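Handling Cells, Unit 4: Setting up and looking after the tabletop sorting cell
Course notes, Drikusow workshop. Revised Tue 7 April.

4.1 Scope

These notes cover the daily set-up of the Plosico cell, the finger check and the most common faults. Wiring and controller recovery are in Unit 5. Read Unit 3 (frames and zeroing) first.

4.2 The work surface

The cell uses a square table with a rail along its rear edge. The white circle drawn on the top is the pick zone. All taught positions in the Zustham program are stored relative to the centre of the circle, so the table must not be shifted once the arm has been zeroed. If it has been moved, even slightly, repeat the zeroing routine before running anything.

Test items are placed by hand. The standard set is one drinks can, one small round item and one empty snack packet. Only the can is to be picked in exercise 4A. The others are distractors and may lie outside the line or across it.
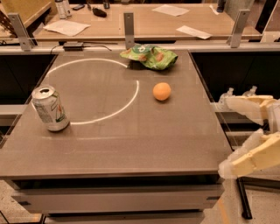 Fig. 4.1 Can at the left of the pick zone, hand at the right of the table.

Before start-up:

1. Wipe the top with a damp cloth. Do not use solvent on the line.
2. Check that the screws in the rear brackets are tight. A loose bracket shows up as drift in the taught points.
3. See that the cable on the rear rail lies behind the working area and is not under tension.
4. Send the arm to its park position at 17 per cent speed and listen for rubbing at the elbow.

4.3 Grip settings

Grip force is entered as a number from 0 to 222. It is a controller value and has no unit. Start at 100 for an empty can. At 200 the wall of an empty can will buckle, and the fingers take a set if they are left closed at that value.

A can may be gripped upright or on its side. On its side, the fingers should close around the body with the can just clear of the table. If the fingers touch the surface while closing, raise the approach height and try again. Do not correct this by lowering the force.

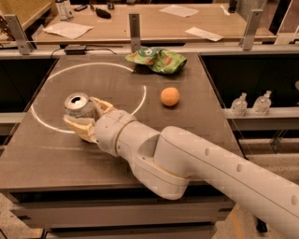 Fig. 4.2 Side grip on a can, inside the lower part of the circle.

4.4 Finger check

Carry out at the start of each session with the drive off.

Look for splits, flat spots and hard patches on the gripping faces. Press each finger lightly sideways; play at the root means the clamp screw needs attention. Fingers are changed in pairs, and the grip zero is run again afterwards. Write the change in the cell log, with the old pair bagged and labelled.

4.5 Common faults

Can rolls away during approach: fingers not centred. Re-teach the approach point.
Can slips on lifting: dirty fingers, or force below 100. Clean first, then adjust.
Packet picked instead of can: lighting changed since the last calibration. Repeat the colour reference.
Arm stops short of the circle: zero lost. See Unit 3.

Exercise 4B will be set in May.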